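Short thread on setting up a handheld RF detector before you sweep a room. Settings first, method after. 1/9

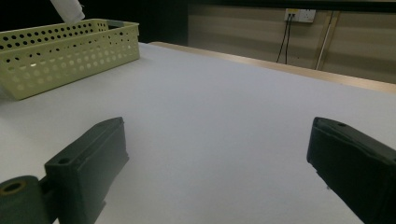
Photo: Zedarside

Most cheap detectors are broadband. They report total energy across the whole input range and tell you nothing about what is sending it. A router in the next room and a transmitter in a plug socket give the same row of lights. 2/9

So take a baseline. Stand outside the building, or in a room you have no reason to doubt, and turn the gain down until only the first segment flickers. Write the setting down. On the Broltau the dial has no numbers, so I use a paint mark. 3/9

Then switch off what you own. Wi-Fi, cordless phone base, smart meter display, watch, earbuds. Phones go in another room - flight mode on some handsets leaves Bluetooth running. 4/9

Aerial length matters more than people think. A quarter wave at 400 MHz is a bit under 19 cm. Fully extended is fine for older analogue transmitters, but pull it in for anything up at 2.4 GHz or you will chase reflections off the radiator. 5/9

Move slowly. GSM devices send in bursts, and one that is only checking in with the network may be silent for a long time. I hold the tip within 10 cm of each surface and give every socket, lamp and smoke alarm a full minute. One bedroom took me 102 minutes in November. 6/9

To wake a voice-activated unit, leave a radio playing speech. Music works less well on the Mollah test transmitter I use, probably the threshold filter. Steady tones did nothing at all. 7/9

Logging: the Vutby firmware stores 4,000 readings and then overwrites the oldest without warning. At 4 readings a second that is under 17 minutes. Export between rooms, or drop the sample rate and accept that you will miss short bursts. 8/9

None of this finds a recorder that stores to a card and never transmits. For those you need a physical search, or a non-linear junction detector if you can hire one. Will do a separate thread on lens finders, the red LED type, once I have tested the second unit. 9/9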